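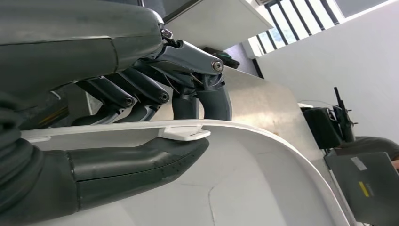
# Flusto shell handling: README

Hi! I look after the shell-handling bench at Parineo, and this folder is what I wish I'd had when the hand showed up. It's a five-fingered hand on an arm, and its job is picking up the white molded shells by the rim so one of us doesn't have to do it all shift.

Last updated June 17, 2020

## What's in the folder

- 26 sessions, 4000 grasp attempts total
- a picture from the wrist camera (top of the page)
- `notes.txt`, which is me grumbling, mostly useful

Labels are `held`, `slipped` and `stopped`. "Stopped" means a person hit pause, and we never asked why, so please don't read it as a failure!

## The grasp

Thumb on one side of the rim, fingers on the other, same as you'd do it yourself. The rim curves, so the fingers don't all arrive together (this drove me nuts in the first week). The little clip on the rim is the bit to watch. If a fingertip comes down right over it, put `clip` in the comment column.

## What changed for us

Before November there were three of us lifting shells by hand, and my wrists knew it. There are still three of us. We check rims, fix labels and argue with Gikunel, the scheduling software, which thinks lunch is optional. I like the job better now, but I do miss the talking – you chat more when your hands are busy and your eyes aren't on a laptop. One coworker flat out preferred the old way, and that's in the notes too, because it's a fair point about pace.

Nobody's speed is in this data. We asked for that up front and got it in writing.

## Known problems

- Sessions 3 and 4 share a clock error
- D'Souza shells (our other supplier) aren't included yet
- Bright window light washes out some pictures

Fixes welcome, just open an issue and I'll get to it after my shift.

26 stars · 3 forks · 3 comments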